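February – 6:40 am

Bad sleep. Woke up at four thinking about the transmission again. Car is at the Nisbet shop since yesterday and I already miss it, which is dumb, it's a nine year old wagon with a dent in the tailgate and a smell.

Writing this fast before the bus. Want to get down what they told me on the phone because I will forget it by lunch.

So. Went in for the shudder. The one between second and third that I've been pretending is the road. Service writer there is Montserrat Huerta, same as last time, she remembered the car and not me, fair enough. She took it around the block herself with me in the passenger seat and it did it right away, no shyness at all, three times before the light. She said "yep" every time. Not a good yep.

Called at 4:15. Options as I wrote them on the back of the gas bill:

- fluid and filter, 345, may help, may do nothing
- valve body, 2,770 with labor, parts from Dimska, would fix it if it's the valve body
- whole reman unit, she didn't even want to say the number, I didn't push

She said if it was hers she'd do the fluid first and drive it a few weeks. I like that she said it. The guy at Plusmont last year would have had me signed up for the whole unit before I got my coat off. Still mad about the Plusmont thing. The cabin filter they charged me for and didnt change – I found the old one in there with the leaf in it. The same leaf!! I took it out myself and put it back so I know that leaf.

Anyway said yes to the fluid. Said I'd think about the rest.

Bus is in eleven minutes. More later.

---

Lunch

Bus was fine. Forgot how much you can hear on a bus. Guy behind me sold a boat on the phone between the hospital stop and the library, whole negotiation, he came down way too quick in my opinion.

Did the math on a napkin. If I put 2,770 into the wagon I have a wagon worth maybe what I put in. If I don't, and it goes in the summer on the way to the lake, tow plus the same bill plus a motel. Looked at used ones on the Drirkis lot site while I ate. Everything is either way too much or has that wording. "Runs strong." "Needs nothing." "Mechanic's special." One had seventeen photos and not one of the driver's side.

Dad would have said drive it till it stops. Dad also once walked home from the county line.

Need to ask Montserrat:
- is the recall for the rear hatch struts done or not, letter came in the fall and I lost it
- do they price match on tires, I have the coupon, 20 off each
- did anyone look at the left wiper

The tires are a whole other thing. Front pair is OK till summer maybe. Rear pair I don't want to talk about.

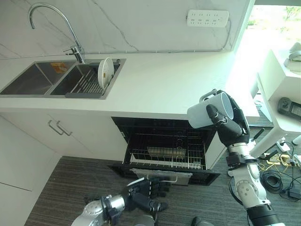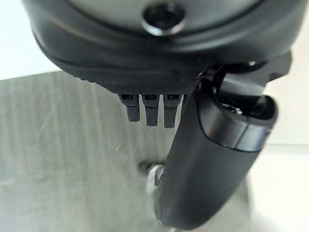 Sink and drying rack in the first one, the black gripper close up in the second.

---

Evening, 7ish

She called at ten to five. Fluid's done. Said what came out was dark as coffee and there was some fine stuff on the magnet, "normal fuzz" she called it, no chunks. Chunks would be the end. No chunks! Said that to everybody at my end of the office and got a nice round of nothing.

Test drive after: shudder still there but less. Only once in her whole loop and lighter. She wants me to drive it two weeks, normal driving, no babying it, and write down when it does it. Cold or warm, uphill or flat, how hard I was on the gas. So I guess that goes in here too. Will try to be good about it.

Hatch struts – recall NOT done, they had to order, will call. Free at least. For now I keep propping it with the broom handle.

Wiper was just loose, the kid tightened it, no charge. 

Tires she'll match with the coupon if I do all four. Of course it's all four.

Picked it up just before they closed, Irene from next door dropped me off and wouldn't take gas money, owe her something, banana bread probably. Car was parked out front facing out, washed, which they do and I always forget they do. Looked like somebody else's. The seat was moved way back and the radio was on a station I've never heard in my life, some accordion thing. Left it on till the bridge.

Drive log, first one:

Nisbet shop to home. Cold start, flat, easy on the gas. One shudder leaving the second light, small. Then nothing. Hill by the water tower nothing, and that hill always gets it. Got a little emotional at the top of the hill if I'm being truthful. Tired.

Bill came to 345 like she said, on the dot, no "shop supplies" line or whatever Plusmont used to call it. Paid with the card. Have to move money over before the rent goes out, DO NOT FORGET. 

---

Later, in bed

Thinking about whether to just do the valve body anyway. Get it over with. Two weeks is what she said so two weeks. But I keep going back and forth. When I bought that car I had the other job and the long commute and I told myself I'd keep it five years, tops. Then the commute went away and there was never a reason. It's been to both coasts. It took the couch to Ellie's place with the hatch open and me driving 30 the whole way with the flashers on. It's got the coffee stain shaped like Ohio on the back seat.

Could put the money toward something newer instead. Payments though. Haven't had a payment in so long I'd feel it every month like a tooth. And insurance goes up, forgot to put that on the napkin. Call the insurance people and ask what it'd be on a newer one, just to know.

If I do look, things I want:
- a real hatch, not one of those sloped ones
- knobs. Actual knobs for the heat
- spare tire. Half of them on the Drirkis site come with a can of goo now
- not white

The salt is bad this year too, noticed it under the rocker panels when I was waiting for Irene to pull out. Should run it thru the wash again next week, the one with the underbody spray. Three of the bays were closed last time I went by.

Tomorrow: leave ten minutes early, take the long way with the stop signs so it has to shift a lot. Notebook goes in the glove box. Pen too, a working one. Tire pressure at the gas station if the air machine is fixed.

Eyes closing. Money over before rent. Banana bread, need eggs.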